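## Something sweet by the door

Zyanya Ocampo keeps a tray of sweets out from October until spring. Anyone who calls at her house in Nosby is expected to take one before they sit down, and a second on the way out.

The habit came from her aunt, who ran a tea room in Hosside for 18 years and hated to see a bare table. 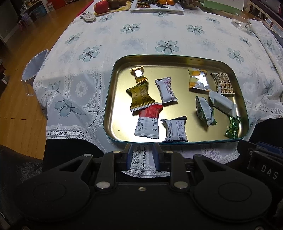
Ocampo buys by weight, usually on a Saturday, from the Gastell market. She asks for a mixed bag and never picks out favourites. Everything must be wrapped, as the tray may stand for days between callers. The tray itself is metal, gold inside with a dark teal rim, and it always goes on the lace-trimmed cloth with the blue-grey flowers. She paid £7 for it at a house sale.

Toffees go first – mints are left till last. Her neighbours, the Naidoo family, have started a tray of their own.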